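Surnitz Boards > Home & Cleaning > Product Talk

Thread: White paper on the table as a "stain guard", does it do anything?

nseir_nights
My sister-in-law swears by laying a sheet of plain white paper over the table before anyone opens a tube of anything. Lotion, glue, toothpaste, whatever. She picked this up from a Clullano blog post that claims paper "draws the oils" before they reach the wood. I don't buy it. Paper is thin and oil goes through paper. Has anybody tested this, or are we all just repeating the blog?

Matte_Gray
The blog also sells a 525-sheet pack of table paper. Draw your own conclusions.

afroza.p
I've read that post. No photos of the wood afterward, no mention of what finish was on it, no mention of how long the stuff sat. If you're going to tell people something protects a tabletop, show me the tabletop. I'm not saying paper is useless. It keeps grit and dry crumbs off, and it's easy to throw away. Stopping oil is a different claim.

kindimden_fan
You're overthinking it. I do it every Saturday when I sort out the bathroom cabinet. Everything goes on the table, I wipe the packages down and put them back. Never had a mark.

afroza.p
Do any of them leak?

kindimden_fan
Not so far.

afroza.p
Then the paper hasn't been tested.

AnasN
Anas Nasrallah here, I do some furniture refinishing on the side. Two different questions are getting mixed up. One is what you put between the product and the table. The other is what the table is. I've used paper, and I've used a plain board laid right on top. My money is on the board every time.
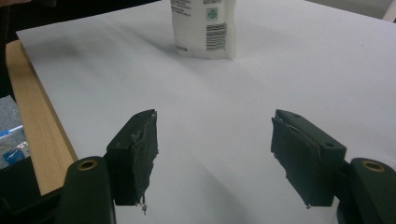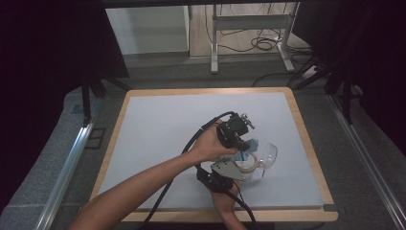

A board you can wipe. It has some thickness to it, and if a cap pops off you've got time to grab a rag before anything reaches the wood. With paper you've got maybe a few seconds, and then you're holding a wet sheet against the finish, so now you've made it worse. I see rings from that all the time. People think the hot mug did it.

Where I'd be careful with a board is grit underneath. Slide it around on sand or crumbs and you'll scratch the table you were trying to save. Lift it, don't drag it.

nseir_nights
OK that's more useful than the blog. What about paper on top of the board? Or is that silly?

AnasN
Not silly. Paper for the mess, board for the protection. I just wouldn't pay for special paper.

Matte_Gray
Sorry, but "I see rings all the time" is the same kind of evidence as "never had a mark." How do you know it was wet paper and not a vase?

AnasN
Fair. With a vase you usually get a clean circle. Paper leaves a straight edge or a corner, and I've had both on the bench. I can't prove it for every table, no.

kindimden_fan
So according to this thread I've been ruining my table for years and it looks fine. Makes sense!

afroza.p
No one said that. Your table may have a hard finish that would shrug off anything. Put a drop of hand cream on a piece of paper on the underside, leave it overnight, and look in the morning. That would tell you more than 101 blog comments.

kindimden_fan
I'm not putting hand cream on my table on purpose.

afroza.p
Underside.

nseir_nights
I'll do it. I've got an old side table in the garage I don't care about. Paper on one half, bare wood on the other, same drop of lotion.

Matte_Gray
Use the same amount, and set a timer. If you leave one longer than the other we'll be back here arguing for another 13 pages.

AnasN
And say what the finish is if you know it. Oil, wax, and poly all behave differently. If it beads water it's probably sealed.

nseir_nights
No idea what it is. It was my grandmother's and it has had decades of furniture polish. I'll drip some water on it first and report that too.

afroza.p
Good. Please post it even if nothing happens. The boring results never get posted, and then everyone goes on buying table paper.

kindimden_fan
I don't buy table paper, for the record. I use the backs of old printouts.

Matte_Gray
Ink side down?

kindimden_fan
...I'm going to go check something.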